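Malent Fabrics is recruiting participants for a wear trial of everyday cotton T-shirts. The trial will run in Astirstead through August and compares two jersey knits, Vatska and Bach, for shrinkage, twisting at the side seams and collar stretch under normal household use. It is open to adults who wear a short-sleeved T-shirt on most working days.

## What the trial involves

Each participant receives 8 shirts, four of each knit, coded inside the hem. The code does not identify the knit, and participants are asked not to unpick the label. Shirts are worn in rotation and washed at 30 degrees with the usual household load. Tumble drying is not permitted during the trial – line or rack drying only.

A short log sheet is filled in after each wash, recording the shirt code, the detergent type and any visible change to the collar or hem. Shirts are brought in for measurement at the start, the midpoint and the end. Body length, chest width and collar opening are taken flat, after the garment has rested overnight in our conditioning room.
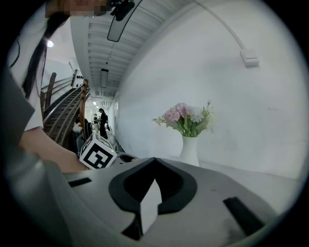
Participants may wear the shirts for any ordinary activity, paid work included. Contact with bleach, solvent or wet paint should be noted on the log sheet, and the shirt withdrawn from rotation until the next visit.

## Who can apply

- Aged 18 or over and living within travelling distance of Astirstead
- Access to a washing machine with a 30 degree cycle
- Able to attend all measurement visits in person
- No known skin reaction to cotton or to reactive dyes

Previous participants may apply again, provided that 2 years have passed since their last trial with us.

## Payment

The fee is £475, paid in two parts: the first after the midpoint visit, the balance on return of all shirts and log sheets. Travel is not paid separately. Shirts remain the property of Malent Fabrics and cannot be kept.

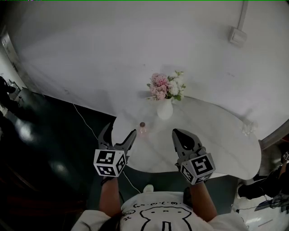 Several applicants have written in about printed shirts. Marit asked whether a chest print would affect the result, given that most of the shirts she wears are printed and they seem to lose shape faster than her plain ones. The reply given was that all trial shirts are plain – print stiffens the front panel and would mask the behaviour of the knit.

## How to apply

Send your name, postcode, usual shirt size and the make of your washing machine to the trials desk at Malent Fabrics, Astirstead. Applications close when all places are filled. Unsuccessful applicants are held on a reserve list until the midpoint visit, after which their details are deleted.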